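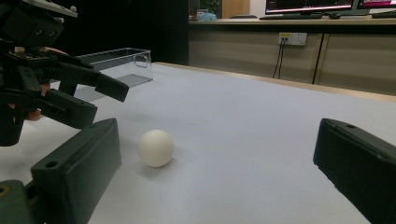
Small white ball on a white tabletop

Sump pump discharge line keeps freezing – reroute it or bury it deeper?

Asked by Cameron Strachan
Category: Basements and Drainage
Viewed 3,726 times

House was built in the sixties, block foundation, sump pit in the northeast corner of the basement. The pump is a Brolta one-third horsepower unit the previous owner put in. It runs fine most of the year. The discharge goes up through the rim joist, out the wall, down an elbow and into a 1 1/2 inch line that runs underground to the side yard and comes out near the fence.

Last winter it froze twice. The first time I heard the pump humming and not shutting off, and there was water within a couple of inches of the top of the pit. I cut the pipe outside and let it dump next to the house until the thaw. The second time was in March, when I thought we were past it.

I dug down in two places and the line is only 7 inches deep. The run from the wall to the outlet is 86 feet, and I think part of it has a low spot because the ground settled where an old tree came out. I have a quote from Gilmartin for $1,430 to replace the outside line and bury it deeper. They did not say how deep and the quote does not list it.

My questions:
Is deeper enough by itself, or does the slope matter more?
Should I go up to a bigger pipe while it's open?
Is there something I can do at the wall so the basement doesn't flood if it freezes again?

I do not want to run it into the sewer. The town doesn't allow it.

3 answers

Answer from Shoshana Castellanos
Marked as accepted

Slope first. A line that drains completely after each cycle has very little in it to freeze. A line with a belly in it holds water all winter, and at 7 inches that water is going to freeze almost anywhere that gets a real winter. Going below frost depth would solve it too, but the outlet still has to come up to the surface somewhere, so you can't get the whole run deep unless your yard falls away.

What I would ask for in the quote:
Solid pipe, not corrugated. Corrugated holds water in every rib.
A steady fall of at least 1/8 inch per foot, 1/4 if the yard allows. Over 86 feet that comes to 10 3/4 inches at the low figure and 21 1/2 at the high one, so have them shoot the grade before anyone digs.
An outlet that stays clear of snow and leaves. Pop-up emitters can freeze shut.

Going to 3 inch or 4 inch for the buried part is fine on a gravity run and I would do it. Keep the vertical part from the pump at 1 1/2. If you make the riser bigger, more water falls back when the pump shuts off, and the pump will cycle more.

For the wall, put in a freeze relief fitting right outside the house. It has slots or a grate, and if the line past it is blocked the water spills out there. You'll get water near the foundation for a while, so grade the soil away from it or set a splash block. Still a lot better than a flooded basement.

Get the depth, pipe type and slope in writing before you sign. If Gilmartin won't put it on the quote, get another one.

Comment from Cameron Strachan:
Thanks. I ran a string line and there is a drop of 19 inches from the wall to the fence, so 1/8 is no problem but I don't quite make 1/4. Asked them to revise the quote.

Comment from Shoshana Castellanos:
19 is plenty. Check that it's even the whole way, especially over the old stump hole. Tamp that section well or it will sink again.

Answer from Yevhen Pavliuk

I had the same thing and used a heat cable on the first part of the line. Worked OK for two winters. It does need power, so if the power is out you have no cable and no pump. Check that the cable is rated for the kind of pipe you have – some are not for plastic.

Also look at your check valve. Mine was leaking back and the pump ran twice as often as it should.

Answer from Annag MacAulay

Get a battery backup. We have a Nindow and it's good.

Comment from Rattana Phetsri:
A backup pump pushes into the same frozen pipe unless it has its own discharge.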